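7/28/21, gripper notebook, Wednesday

Continuing the comparison of the two finger sets for the button task. Written by me, with corrections from Gayan where he was standing next to me and disagreed.

Question for today: is it better to press with fingers open a little, as Soledad did it in the spring, or with fingers fully closed? And does the answer change when we go from the Rillilora fingers (narrow, hard tip) to the Biswas fingers (wider, with the soft pad)?

Setup. Same table, black cloth, print under the buttons left in place so the background stays equal to the earlier runs. Three boxes in one row. I measured the row again before starting, it had moved a little to the back compared with the tape marks under the cloth. I put it right and wrote the new offset in the config with my initials. Please do not move the boxes without writing it here, also when it is only for cleaning.

Controller: the Radanley branch, build 1791. I tried first with the older build, 914, so that I can compare with the spring notes, but the force limit in 914 is read only once at start and I lost almost an hour before I understood this. Anoma knew it already. It was not written down anywhere, so now it is: in 914, restart after every change of the force limit.

Morning, Rillilora fingers.

Open tips first. On the large green top it goes well in the centre, but if the approach is displaced to one side, one finger arrives before the other and the wrist makes a small turn. One feels it more than one sees it, it is also in the torque log on the last joint. On the small recessed button it does not work at all with open tips, the two tips land on the ring and the button stays up. I stopped after a few attempts, there is nothing to learn from more of them.

Closed tips. Much better. The small button goes down if the position is right. On the red mushroom the hard tips slide when they are not on the top of the dome. I do not like this. Lowering the approach speed helped, but then the whole cycle becomes too slow for what Nunatholm wants to see.

Late morning: changed the fingers. The left screw was very tight and I had to ask Afroza for the long key. After the change I forgot to run the gripper calibration and the first presses were too high – they are in the log but should not be counted. I marked them with "nocal".

Afternoon, Biswas fingers, only closed.

Twenty presses per button, order mixed by the script. Green top: no misses. Mushroom: 2 misses, both from the same approach direction, and I suspect the tool offset more than the fingers. Small button: it depends very much on the position. The pad is nearly as wide as the ring, so there is very little room for error. When the position is good the press is softer than with the hard tips and the contact sound is less. I had expected the pad to lose on the small button by a clear difference, so this is a little surprise for me.

Force: I raised the limit in steps up to 20 N on the green top and kept it lower for the other two. With the pads, the contact on the force curve is less sharp, so the threshold for "contact found" must be changed as well. Gayan thinks that we should use the slope of the curve and not the value. Perhaps he is right, but I want first to finish the comparison with the same method for both.

Not clear to me yet:
– why the wrist reading drifts after a longer pause. It returns after zeroing, but I do not want to zero between presses.
– if the cable on the wrist pulls when the arm reaches for the right box. Dilani will look at the strapping tomorrow.

To do:
Repeat the mushroom runs with the corrected tool offset.
Ask Soledad for her raw spring files, the shared folder has only the averages.
Order a second set of pads (Anoma has the form).
Write the cycle times in the table, I have them only on paper.

For now my choice is closed fingers for all three buttons, and I would remove the open-tip option from the script. Choice of finger set stays open until the mushroom runs are done. 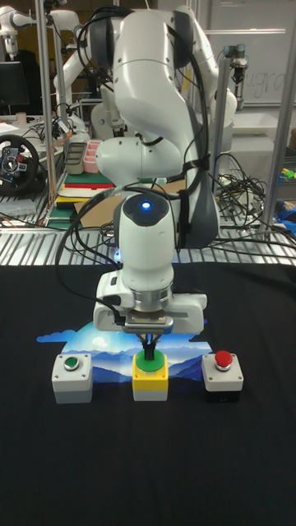
Closed fingers on the green top, middle box.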